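18th June

Back on the gripper work this morning. Washington Sales moved two of us off the packing line at Dorulby when the new arms came in, and now we pick things up by hand tool so the arms can learn it. Flat boxes are the worst. My wrist aches by lunch.
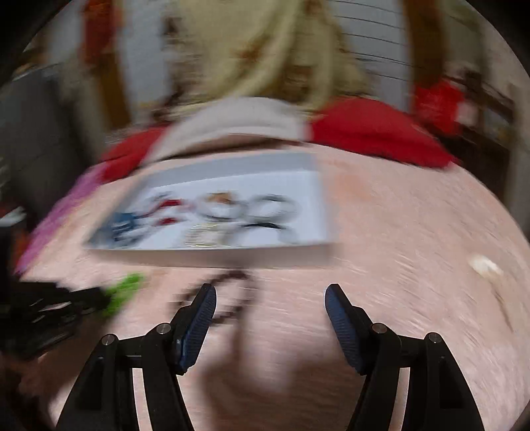 The line used to have 18 people on it and the talk was always loud. Now I mostly hear the fans. Pay is the same and I get to sit down, so I can't complain much - but I miss Cevine and the radio.

Washington wants 600 good pickups from each of us before the Plaltard order goes out. He says there will be jobs minding the arms after that. I put my name down.

Leftover rice for dinner. Called Mom.

We use cookies to improve your visit. Accept | Manage settings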